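The Tostora is a two-person racing dinghy built by Beaudoin. It carries a mainsail, a jib and a spinnaker, and 201 hulls have been registered.

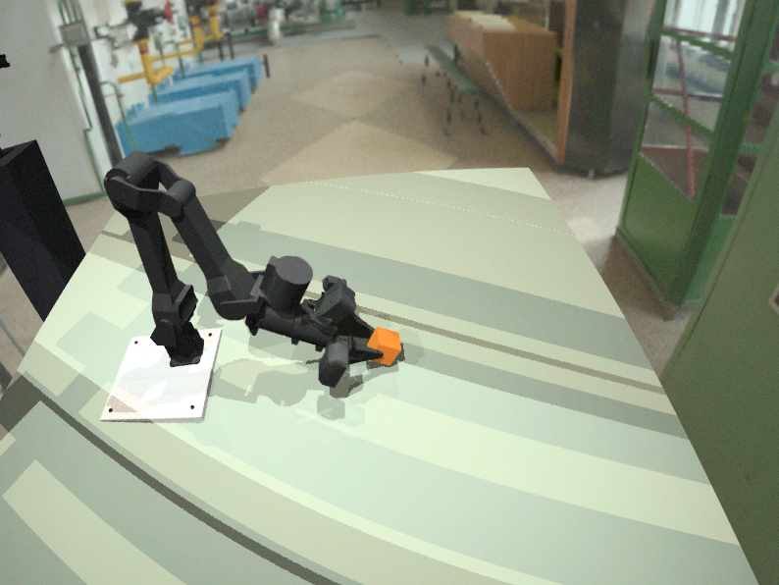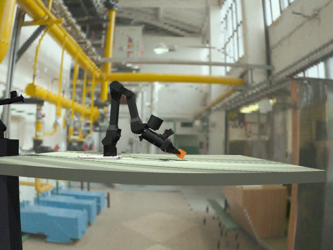 Kumiko Sekiguchi drew the hull with a flat run aft for early planing. Class rules fix the sail plan but leave deck colour open – pale green is permitted. The class championship is held each July at Drirnico.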